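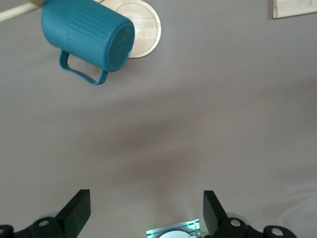 1 min read

About the Hakinon Robotics Club

Hakinon is the robotics club of the Zavala school. We started in February with 4 pupils and one arm, and now we meet two times a week after lessons in the physics room. The club is led by Soledad Cuautle, who teaches physics and has much patience with cables.

Our project this year is called Brevach. The arm must pick up a mug by itself, also when the mug is lying on its side, and put it on a coaster. For a person it is easy. For us it was almost 400 attempts before we were content with how the gripper closes on a handle, and we still change the program often.

The pupils do all the work: they mount the fingers, write the code and keep the notebook. Older members teach the younger ones – this is a rule of the club from the first day.

In December 2023 we take part in the Alitz school competition, in the table tasks category. Parents are welcome to come and watch.

New members can join at any time of the year. You do not need to know programming. Please write to the school office or ask Soledad after class.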